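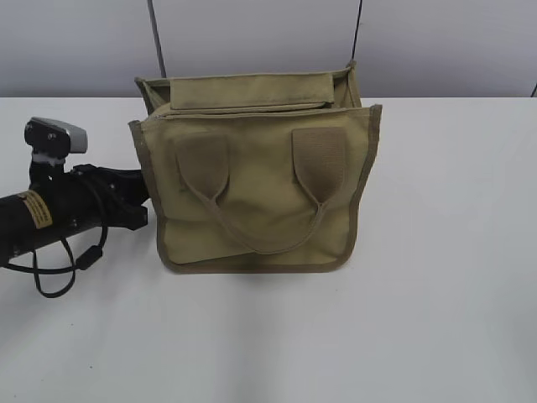
Words and testing by the Ninar bag room, Serkby
Guide 25, updated December

Section 3: Opening out, packing and looking after your canvas tote

Your tote will have spent a while folded flat by the time it reaches you, so please don't be disheartened if it looks a bit sorry for itself at first. Canvas has a good memory for folds, but it can be talked round with a little patience, and we'd rather you took ten minutes over it now than wrestled with a lopsided bag on the way home from the shops.

Opening out

1. Clear a table and give it a wipe. Pale canvas picks up crumbs and tea rings quicker than you would believe.

2. Put a hand inside and press gently into each bottom corner until the base sits down on the table.

3. Run your thumb along the darker binding, first down one side, then along the bottom and up the other. If the tape has curled under, ease it back out with your fingers.

4. Stand the bag up and let go of it. A bit of slouch in the lower half is quite all right – it's soft cloth, after all, and it will fill out once there is something in it.

5. Let the handle hang down over the front while you work. It's stitched to the two webbing tabs and will flop forward quite happily by itself.

Note: if a crease really won't budge, lay a damp tea towel over it and use a warm iron. Go round the webbing tabs, as the cloth is thick there and the iron tends to tip. 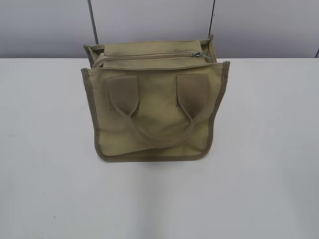

Once it stands up without any help, leave it be for an hour or so (overnight is lovely if you can spare the table) and then you can start packing.

Packing

6. Fold the flap back so you have a clear way in.

7. Put flat, heavy things in first – a book or a lunch box does nicely – and keep them level on the base.

8. Tuck softer things down the sides. A cardigan or a rolled scarf will hold the walls out and stop everything sliding into one corner.

9. Lay the flap over the top and smooth it down. Should it refuse to lie flat, the bag is too full, and I'm afraid something will have to come out.

CAUTION: Lift with the handles and never by the flap, which is there as a cover and isn't sewn to take any weight.

CAUTION: Do not tumble dry. Sponge marks away with cool water and a little plain soap, then dry the bag standing open, out of strong sun.

Storing

10. Empty out the crumbs, brush along the seams inside and fold the sides in before you flatten the bag. Keep it somewhere dry, with nothing heavy on top.

Spare webbing is listed as part 336, and you can find the repair form in Section 5.

Related guides
Prorkham apron: fitting the neck strap
Simiyu basket liner: washing and drying
Guide 71: Getting candle wax out of canvas
Section 4: Mending a loose seam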